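Hard Water, Soft Water and the Space Between
July 22, 2022

Most complaints about domestic water concern something that is not a health matter. Scale on a kettle element, a grey film on tiles and soap that refuses to lather are all effects of dissolved calcium and magnesium, and drinking water can carry a good deal of both without harming anyone. The cost falls on the plumbing.

Hardness is usually reported as milligrams per litre of calcium carbonate equivalent. The convention is awkward, because the water may contain very little actual calcium carbonate, but it lets the two metals be added together on a single scale. The bore supply at Dellen tests at 200 in most months. The reservoir supply at Pravia, on the other side of the range, sits low enough that residents there rarely see scale at all and have the opposite trouble, with slightly corrosive water that picks up copper from older pipe.

The chemistry is simple enough. Rainwater absorbs carbon dioxide, becomes weakly acidic and dissolves limestone as it moves through the ground. The calcium stays in solution as bicarbonate for as long as the carbon dioxide stays with it. Heat the water and the gas leaves, the balance shifts, and carbonate comes out on the nearest surface. In a house, the nearest surface is the heating element or the wall of the hot water tank. 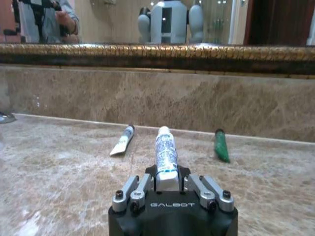
Temperature is therefore the first thing a householder can control at no cost. Deposition rises steeply above 60 degrees, and a storage tank set at 75 will scale much faster than one set at 60. Going lower is a bad trade. Stored hot water has to be kept at 60 or above to control Legionella, and a tempering valve then brings it down to a safe temperature at the tap. The valve itself is a common casualty in hard water districts. Its moving parts sit exactly where hot and cold supplies meet, and a scaled piston responds slowly or sticks.

Arben Mladenović has serviced tempering valves and tanks in the Dellen district for most of his working life, and keeps a notebook of what he pulls out of them. His entries show anode rods used up early, relief valves crusted so heavily they would not lift, and one tank that had lost a third of its volume to sediment. "People ring me about the pressure," he says. "The pressure's fine. The pipe's smaller than it was."

He recommends easing the relief valve lever every six months and having the tank inspected every 4 years in hard water areas. Few of his customers do either.

Ion exchange remains the standard treatment. Water passes through a bed of resin beads loaded with sodium, the beads take up calcium and magnesium, and sodium goes into the water in their place. When the bed is exhausted it is flushed with brine. The older Stenano units did this on a timer, whether or not the resin needed it. Metered units count litres and regenerate on demand, and on a typical household draw the saving in salt is substantial. The Oyelaran cabinet softener, common in newer houses here, uses nearly 130 litres of water per regeneration, all of it sent to drain.

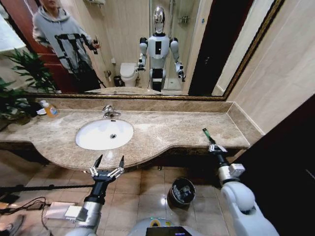
That discharge is the strongest argument against softening an entire house. On a septic system the extra sodium can affect the soil in the absorption trench, particularly in clay. On a sewered block it becomes the treatment plant's problem, and plants that supply recycled water for irrigation have little capacity to remove salt. A reasonable compromise is to soften the hot line only. The garden, the toilets and the kitchen cold tap stay on the untreated supply, and the resin bed can be much smaller.

Magnetic and electronic conditioners are harder to assess. They do not remove hardness, and a test strip will read the same on either side of the device. The claim is that crystals form in the water and stay suspended instead of sticking to the pipe. Published results are mixed – some rigs show a reduction, others none – and flow rate, pipe material and water chemistry differ so much between trials that comparison is difficult.

For existing scale, weak acid is sufficient. Citric acid at two tablespoons to the litre will clear a kettle in half an hour, and a shower head can be left in the same solution overnight. Acid of any kind should be kept off marble, limestone and cement grout, which are carbonates themselves and will etch. It must never be mixed with bleach.

The Dellen bore field is due for a new round of sampling in September. Blending with reservoir water has been proposed, and would bring the hardness down at a cost in pumping that has yet to be worked out.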